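Gritau Produce Names
README and data card, release 3

Summary

Gritau Produce Names is a word list of everyday names for fruit and vegetables, collected from market stalls, greengrocers' labels and household shopping lists. It holds 714 headwords with spelling variants, regional notes and a plain-language gloss. The list is meant for people who build search boxes, price labels, school worksheets or recipe indexes and need to know that two names refer to the same item.

Maintainers: Catinca Pascu (entries, releases), Imad Qaisi (file format, checks). Regional notes were revised by Sirkka Turunen.

Files

names.tsv — main table, one headword per row
variants.tsv — spelling variants and plurals, keyed to names.tsv
regions.tsv — region codes used in the notes
rejected.tsv — names considered and left out, with a short reason

All files are UTF-8, tab-separated, with a header row. Line endings are LF. Fields are never quoted; a tab inside a field is an error and should be reported.

Fields in names.tsv

id — stable identifier, never reused
headword — lower case, singular unless the singular is not in use
group — fruit, vegetable, herb or mixed
gloss — one sentence, no Latin
colour_words — colour terms found attached to the headword
region — code from regions.tsv, blank if general
source — stall, label, list or print

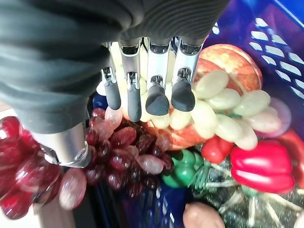 The group field follows shop usage and ignores botany. Tomato, cucumber and pepper are therefore vegetables, and rhubarb is a fruit. Earlier releases tried to record both senses, and the double coding caused more errors than any other field. The value mixed is reserved for names that cover a collection, such as "soup veg" or "fruit and veg", the last being the usual term for a blue plastic basket filled with both kinds. It should not be used for a single item whose group is in dispute. Such items are given the group found on most labels.

Collection

Names were gathered in two rounds. The first took printed labels from shops in Kerkach, and the second took handwritten lists supplied by households in Parsa. Najwa Bataineh transcribed the lists as written, including abbreviations. Brand names were removed at this stage. A name had to appear in two separate sources to be kept; 179 names failed this test and are in rejected.tsv.

Colour words

Colour is stored apart from the headword. "Red grape" is entered under grape with red in colour_words, and so are "black grape" and "dark grape". This matters for matching, as dark red grapes are sold under both red and black depending on the shop. Three rules apply:

1. A colour word is recorded only if it was written next to the name in a source.
2. Colour words that have become part of the name stay in the headword (blackberry, greengage).
3. Where two colour words are used for the same item, both are kept, separated by a semicolon. Red and black grapes are the most common case. 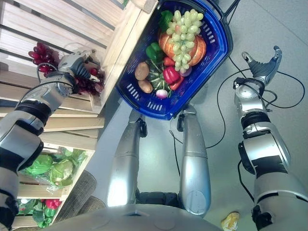
Known problems

Leafy vegetables are thinly covered. The lists from Parsa often say only "greens", and 70 such entries could not be assigned to a headword.

Plurals in variants.tsv were generated by script and then read through once by Noura Issa. Irregular forms may still be wrong.

Region codes are uneven — Kerkach has 171 noted names, most other regions fewer than ten.

Use

The list may be copied and changed with credit. It is unsuitable for allergy labelling, customs forms or plant identification. Corrections should quote the id and the source of the proposed form. The next release is planned for August.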